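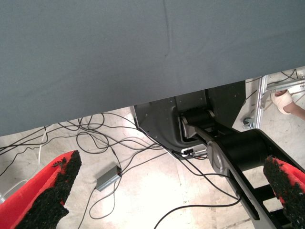 26 September 2022

Cloth day! The grey cover for the long bench is finally on and I'm so pleased with it. Abla Ghanem cut the last length on Friday and we got it over the top first thing, before anybody had a chance to put a mug down.

Notes while I remember them.

Fabric is the matte one from Camargo, slate grey, the second of the two samples we had pinned up since June. Much better choice than the black. It takes the light softly and small parts show up on it beautifully — I dropped an M2 screw on purpose and found it straight away, which on the old bare top would have been ten minutes with a torch.

Pressed it on the low setting with a damp cloth between. The fold line down the middle is very stubborn (it came folded, not rolled) and I've decided to live with it. Zuleica thinks it will hang out by itself in a fortnight. I'd like to try steam on an offcut first, the Praviron label only says "cool iron" and nothing about steam at all.

Hem: turned 12 mm, pressed, stitched once. Straight as anything. Abla's machine is a joy compared with ours. The hang is a bit off level though, so the front edge climbs as you go along. I measured it twice and the sewing is fine, it's how we laid it. Needs two of us, one at each end, pulling together. Will do it tomorrow when Zuleica Quintana is back from Cestport.

Clips: tried the plastic ones from the Futgate box. They grip well on the back edge but leave a shiny mark on the cloth if you slide them. Lift them off, don't slide!

Now the floor. With the cloth on, the top looks so smart that the cables underneath look twice as bad. Black ones all over the concrete in loops, and the grey box sitting at an angle in the thick of it with leads going in at both ends. I had a first go at tracing them before lunch and got properly absorbed, very satisfying job. Plan:

- label both ends before unplugging anything (masking tape is fine for now)
- coil the slack in wide loops, hook-and-loop straps, no zip ties please
- get the grey box square to the bench
- white cable: leave it until last, I want to know where it goes
- sweep, then go over the scuffs with the soft pad

The pale floor comes up really well. I did a test patch by the door, plain warm water and the pad, and the difference was lovely. Seams hold the dust, so brush along them first.

Spent so far 33 on cloth and thread, receipt is in the blue folder, order no. 694. There's enough left over to make a small cover for the side table and maybe a bag for the straps. Abla has already drawn one with a pocket on the front, sketch is taped in on the next page.

To ask Camargo: can they send it rolled next time?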